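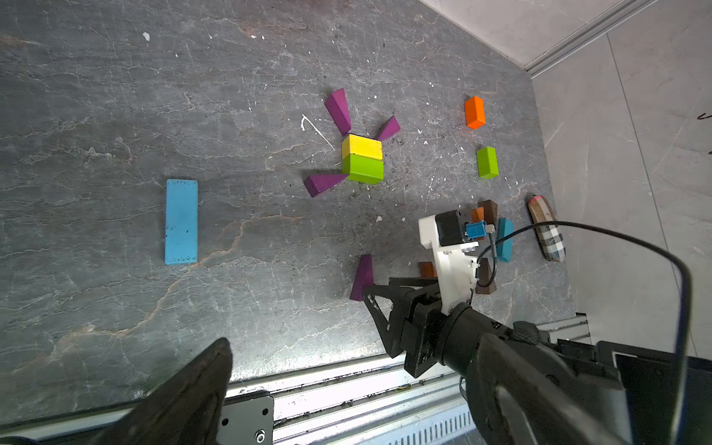 Purple wedges, a yellow cube and a green block on the marbled top.

I have a new favorite thing in the house and it's a pile of old wooden blocks! Halina Kwiatkowski was clearing out her hall closet in January and asked if I wanted them before they went to the thrift store. I said yes before she'd even finished the sentence. They came in a shoebox held shut with a rubber band, and I think she was glad to get the shelf back.

The purple wedges are the best. Put a few of them around the yellow cube and the lime-green block and you've got petals, or a sun, or (according to my son, who is 6) a "space turtle." I love that the same shape can be a roof one minute and a fin the next. We never managed anything like that with the plastic set, which only wants to snap together one way.

The colors are great too. There's a long light-blue one that gets used as a river or a road in pretty much everything we make, plus orange, teal, a reddish brown and a couple of dark brown ones that I keep reaching for when I want something to look like a tree trunk. The plaid one shaped like a capsule, with the pink tip, is a mystery to me. Halina doesn't remember it either. It has been a rocket, a fish and a very important mayor.

They do need a cleaning. The blue one is all dark specks, and the tabletop has crumbs and little white flecks on it, so I'm planning a wipe-down with a barely damp cloth and a drop of dish soap, then a towel to dry them off. No soaking! I did that to a wooden puzzle once and the pieces never fit again.

After that I want to try a whole village, with the wedges for roofs. If you have a good way to store loose blocks, tell me in the comments, as the shoebox has already lost a corner.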